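Skomico kitchen sim pack, worth it for a beginner?
Posted by tansy_bredcombe, 04/11/2024

I've been eyeing up the Skomico kitchen pack for practising arm tasks on my home PC. It's 80 quid, and I only do this as a hobby! Does the hob behave, or is it just scenery?

Ferkia fan
I've had it since June and love it. My current task is tomato into the pot, and I'm still fiddling with the start position. 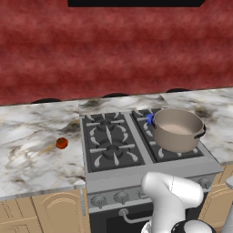

Tomato task, right rear burner lit

The flame shows up nicely (blue, quite small) and my old graphics card copes fine.

mudlark29
get the Kováčik one, cheaper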